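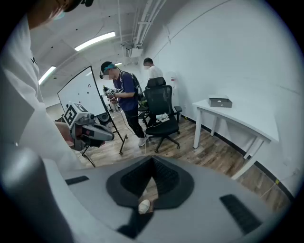

마지막 수정: 수요일 오후 11시 40분

티켓: 마커 큐브 자세가 갑자기 튐 / 그리퍼 궤적이 중간에 끊김
프로젝트: Plindero (손에 드는 그리퍼 자작)
장소: Surnell 공유 작업실
상태: 해결, 관찰 중
우선순위: 높음에서 보통으로 내림

증상

흰 큐브에 붙인 마커로 그리퍼 위치를 잡는데, 녹화를 재생해 보면 큐브 자세가 한 프레임 사이에 확 뒤집힙니다. 화면에서 보면 그리퍼가 순간적으로 뒤로 넘어갔다가 다음 프레임에 멀쩡하게 돌아옵니다. 처음 봤을 때는 너무 웃겨서 몇 번이나 돌려 봤는데, 이 상태로는 궤적을 쓸 수가 없어요. 심할 때는 뒤집힌 다음 궤적이 통째로 끊기고 새 번호로 다시 시작합니다.

손을 가만히 들고 있을 때는 드물고, 걸어 다니면서 들고 있을 때 자주 나옵니다. 턱을 여닫는 쪽 신호는 멀쩡합니다. 문제는 위치와 자세 쪽에만 있습니다.

환경

그리퍼 본체: 회색으로 출력한 3차 몸체, 고무 패드 새것
마커 큐브: 흰색 출력물에 흑백 마커를 붙인 것
녹화 프로그램: Brelov, 기본 설정
자세 신호: 100Hz
전원: 멀티탭 하나에 다 물림
조명: 천장 형광등

재현 방법

그리퍼를 들고 마커가 천장을 보게 합니다. 녹화를 켜고 작업실을 천천히 한 바퀴 돕니다. 형광등 바로 밑을 지날 때 손목을 살짝 기울입니다. 저는 이렇게 하면 거의 매번 나왔습니다. 손목을 기울이지 않으면 한참 돌아야 한 번 나올까 말까 합니다.

기록 1. 케이블부터 의심

제일 먼저 케이블을 의심했습니다. 저번 빌드에서 사흘을 날린 게 커넥터 접촉 불량이었거든요! 그래서 케이블을 전부 뽑았다 다시 꽂고, 바닥에 끌리던 선은 한쪽으로 몰고, 한 사람이 일부러 선을 흔드는 동안 다른 사람이 로그를 봤습니다. 빠진 패킷 없음. 타임스탬프 간격도 고름. 흔들어도 안 튀고, 안 흔들어도 튈 때는 튑니다.

케이블은 여기서 용의선상에서 뺐습니다. 덕분에 선 정리는 아주 잘 됐는데 이틀 뒤에 원래대로 돌아갔습니다.

기록 2. 멀티탭과 전원

같은 날 저녁. MacAulay 전원 어댑터가 순간적으로 전압을 놓치는 것 같다는 얘기가 나와서, 어댑터를 다른 것으로 바꿔 봤습니다. 달라진 것 없음. 아예 배터리로만 돌려도 똑같이 튑니다. 전원도 제외.

그래도 배터리로 돌려 본 건 정말 잘한 일이에요. 벽 콘센트에서 풀려나니까 작업실 끝까지 걸어갈 수 있고, 그렇게 걸어 다니다가 특정 자리에서만 튄다는 걸 눈치챘습니다.

기록 3. 자리 지도

바닥에 종이테이프를 붙여 가며 튀는 자리를 표시했습니다. 테이프가 모인 곳을 보니 죄다 형광등 밑입니다! 여기서 갑자기 신이 나서 저녁도 안 먹고 계속했습니다.

형광등을 끄고 스탠드 하나만 켜면 뒤집힘이 확 줄어듭니다. 대신 어두워서 마커를 아예 못 찾는 프레임이 늘어납니다. 등을 다시 켜고 큐브 위를 손으로 가려 그늘을 만들면 또 줄어듭니다. 그러니까 빛이 마커 표면에서 번들거리는 게 한몫하는 건 확실해 보였습니다.

마커는 집에 있던 사진용지에 뽑아 붙인 것이었습니다. 예쁘게 나온다고 제가 골랐습니다. 네, 제 책임입니다.

기록 4. 무광 용지로 교체

무광 스티커 용지에 같은 마커를 다시 뽑아 큐브 전체에 붙였습니다. 붙일 때 공기 방울이 들어가서 두 면은 떼고 새로 했습니다. 모서리에서 용지가 뜨면 안 되니까 카드로 밀면서 천천히 붙이세요.

결과는 훨씬 좋아졌습니다. 그런데 없어지지는 않았어요. 시험 녹화 하나(1174프레임)를 한 프레임씩 넘겨 보니 여전히 뒤집히는 구간이 남아 있고, 전부 마커 면 하나만 정면으로 보일 때였습니다.

기록 5. 댓글, Sanne Mertens

"한 면만 보일 때 뒤집히는 건 평면 마커의 고질병이에요. 해가 두 개 나오는데 프로그램이 그중 하나를 그냥 집는 거죠. 두 해의 재투영 오차를 둘 다 찍어 보세요. 값이 거의 같으면 그겁니다. 그리고 큐브 면마다 따로 풀지 말고 보이는 면의 꼭짓점을 한꺼번에 넣어서 큐브 하나로 푸세요."

바로 찍어 봤습니다. 뒤집히는 프레임마다 두 값이 거의 붙어 있습니다. 와, 이 그래프를 보는 순간의 기분은 말로 못 합니다. 며칠 동안 귀신처럼 굴던 문제가 선 두 줄로 딱 보이더라고요. 그래프는 뽑아서 공구함 뚜껑 안쪽에 붙여 뒀습니다.

기록 6. 큐브를 강체 하나로 등록

Brelov 기본 설정은 마커를 한 장씩 따로 푸는 모드입니다. 설정에서 묶음 모드로 바꾸고, 큐브 각 면의 위치를 파일로 적어 넣었습니다.

여기서 한 번 더 헤맸습니다. 면 하나의 방향을 반대로 적어서 오히려 전보다 심하게 튀었거든요. 혹시 따라 하시는 분은 면을 하나씩만 켜고 확인한 다음 다음 면을 추가하세요. 한꺼번에 다 켜면 어느 면이 틀렸는지 찾느라 밤을 새웁니다. 큐브 치수도 모델링 파일 값을 그대로 믿지 말고 출력물을 캘리퍼스로 재세요. 제 것은 용지 두께까지 더해져서 파일보다 조금 컸습니다.

묶음 모드로 바꾸고 나서는 두 면 이상 보일 때 뒤집힘이 없습니다. 한 면만 보일 때는 아주 가끔 나옵니다.

기록 7. 직전 자세로 고르기

남은 건 후처리로 잡았습니다. 해가 두 개고 오차가 비슷하면 바로 앞 프레임 자세와 가까운 쪽을 고릅니다. 코드로는 몇 줄 안 됩니다. 첫 프레임이 문제인데, 시작할 때 큐브를 비스듬히 들어서 두 면이 보이게 하는 것으로 약속했습니다. 녹화 시작 전에 "비스듬히!" 하고 외치는 게 요즘 우리 구호입니다.

예전에 실패한 녹화도 다시 돌려 봤습니다. 이전 방식에서 끊겼던 녹화의 95퍼센트가 처음부터 끝까지 한 줄로 이어집니다. 다시 찍으려고 했던 것들인데 살아 돌아왔어요! 나머지는 마커가 팔에 완전히 가려진 것들이라 이 티켓에서 다룰 일이 아닙니다.

기록 8. 장시간 시험

헤드밴드에 기기를 달고 배낭까지 메고, 평소 작업하는 차림 그대로 걸어 다니는 시험을 했습니다. 책상 앞에서만 되는 수정은 여러 번 겪어 봐서요. 그리퍼를 집고 내려놓고 돌려 쥐는 동작을 대략 100번 반복했고, 뒤집힘은 못 찾았습니다. 궤적 번호도 처음 것 그대로 유지됐습니다.

하나 새로 나온 것. 빠르게 휘두르면 마커가 번져서 잠깐 놓칩니다. 놓쳤다가 같은 번호로 다시 잡으니 이 티켓의 증상과는 다릅니다. 노출 시간을 줄여 보는 건 별도 티켓으로 올리겠습니다.

적용한 것 정리

마커를 무광 용지로 교체
큐브 실측 치수 입력
Brelov 묶음 모드 사용, 면은 하나씩 켜며 확인
두 해가 비슷하면 직전 자세에 가까운 쪽 선택
시작할 때 두 면이 보이게 들기

효과 없었던 것

케이블 재장착, 어댑터 교체, 배터리 구동, Brelov 재설치(두 번), 큐브를 닦기

남은 일

두 번째 그리퍼 큐브도 무광 용지로 바꾸기. 용지는 서랍 둘째 칸에 있습니다.
면 위치 파일을 공유 폴더에 올리기. 3차 몸체용이라고 이름에 꼭 적을 것.
고무 패드 쪽 나사 하나가 자꾸 풀리는데 이번 일과 관계있는지 모르겠음. 일단 조여 뒀음.
바닥 종이테이프 떼기.

댓글, Sanne Mertens

"직전 자세로 고르는 건 오래 가려졌다가 다시 나타날 때 조심하세요. 그때는 직전 자세가 너무 옛날 거예요. 몇 프레임 이상 비면 두 면이 보일 때까지 기다리게 하는 게 안전합니다."

답글

좋은 지적 감사합니다! 방금 넣었습니다. 팔로 큐브를 가렸다가 엉뚱한 방향으로 다시 내미는 걸 몇 번 해 봤는데 잘 버팁니다. 티켓은 다음 모임 때까지 열어 둘 테니 또 튀는 걸 보신 분은 녹화 파일을 지우지 말고 여기에 붙여 주세요. 어느 자리에서 그랬는지도 같이요.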